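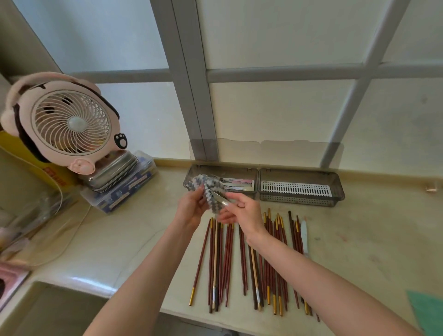 Preparing the cutlery by the window: chopsticks on the counter, the two trays behind.

Visits > Workshops > Standero, Custville

September - by Yuto Kuroda

I went to Standero in Custville to see how they look after their Beltar, a small robot arm that sorts chopsticks and table cutlery. Kumiko Matsuda has kept the cell running for 2 years and she showed me the daily routine.

It begins by hand. All pieces are wiped with a cloth before they go to the arm, because grease on a chopstick soon comes onto the rubber finger pads, and then the grip begins to slip. The pads are changed after 2,000 picks. Kumiko writes the counter number on a paper card at the cell door - the software also keeps it, but she trusts the card more.
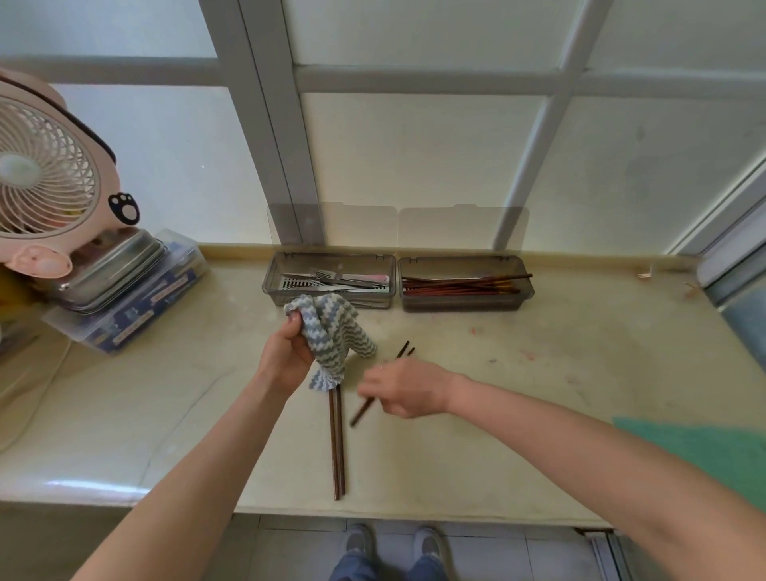
Chopsticks are harder for the Beltar than forks. They roll, and the thin end gives the suction cup almost no surface, so Maruyama, who supplied the cell, changed to the two-finger gripper last spring. After each pad change she teaches the pick height again with one clean chopstick. On my visit this took her nearly 2 minutes.

I asked about spare parts. Pads and one air hose are in the drawer, and a motor must be ordered.

Contact | © Standero Visits Page | Back to top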